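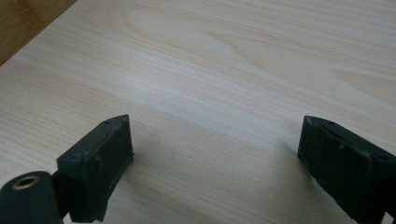 Does a dearer gripper make a robot arm better at picking things up? Less often than the price list suggests, and in our trials the expensive one lost to the cheap one on the jobs we cared about.

I say this as somebody who would have liked the opposite result. We had a budget, a deadline in November and a salesman from Sestatard who answered emails within the hour. The Sestatard is a lovely piece of kit. It opens and closes with a sound like a good car door. It has force sensing, a tidy controller and a manual you can read in bed. The Kevley, which came in at less than a fifth of the price, has printed fingers and a controller that forgets its settings if you pull the plug at the wrong moment.

We ran both through the same work: 1016 picks each, across a mix of small cartons, blister packs, bottle caps and the soft pouches that everybody in this trade claims to handle and few do. The Sestatard dropped or missed 100. The Kevley dropped or missed 88. I would not hang much on a gap of 12, and I wish other people would show the same restraint. I have sat through launches where a smaller difference than that got its own slide and a round of applause.

What bothers me is how these comparisons are usually done. A maker picks the objects. A maker picks the lighting, the table and the speed. Then a percentage is printed in large type and the rest of us repeat it to our managers. Dimitriou, whose wrist camera we also tried, quotes a success rate to one decimal place and doesn't say what was being picked up. Success at what? I asked twice and got a brochure both times.

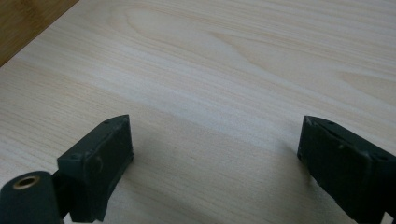 Wear is the subject I can never get a supplier to discuss. Everyone will talk about grip force, payload and cycle time until the tea goes cold, but ask what the fingers will look like after a season of work and the room goes quiet. So look at a pair that has seen some life. The lower edge of the right-hand finger is chipped on its inner face, with grey scuffs where the dark surface seems to have rubbed away, and that is the side that has to meet whatever you are trying to hold. A data sheet has no line for this. It gives you the finger on the day it left the box, and you buy the finger you will have by the spring.

The answer you get, when you press, is that fingers are consumables. Fine — then price them like consumables. A spare pair for the Kevley costs us some filament and an evening. A spare pair for the Sestatard has to be ordered, and it arrives in a foam-lined case as though it were a watch. I don't object to paying for good parts. I object to paying for the case.

There is a fair argument on the other side. Force sensing matters if you handle fruit, or glass, or anything that bruises. If I packed peaches I would probably hold my nose and sign. The people at Fekell do that sort of work and swear by the dearer machine, and I have no reason to think they're fooling themselves. But most of the shops I visit are moving boxes, and a box doesn't care how gently it is squeezed, so long as somebody has set the width properly.

Before you sign anything, ask for the gripper on loan and use your own objects on your own table, at the speed you need. Write down every miss, including the ones that were "just a bad start". Ask to see an old pair of fingers next to a new pair. If the supplier hasn't kept any old ones, ask why not, and keep hold of your purchase order until you get a reply.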